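Moving the sewing room upstairs

We finally moved my sewing things out of the basement in August. I had been down there for 4 years and the damp was getting into everything – patterns, interfacing, even the button tins.

The new room faces the road to Rimbridge, so it's noisier, but the light is good until supper. I bought a secondhand machine table in Larnthorpe for $30 and sanded the top myself. The shelves took three trips to the hardware store, mostly for screws.

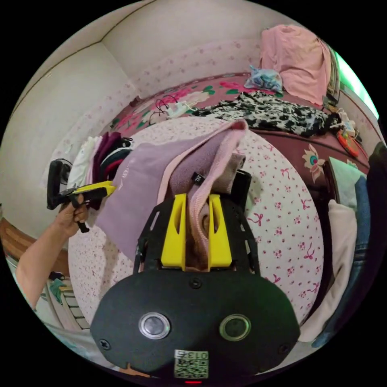
Mending has gone faster since the move. I used to let it pile up until Trinh Kiều asked for her things back, and now I do a little most evenings after the dishes. Hems and side seams get done at the machine, but anything I need to look over first gets spread out on the round table, like the lavender piece on the flowered cloth. I still haven't found a good spot for the ironing board. For now it lives behind the door, and I have to move it every time I want the closet.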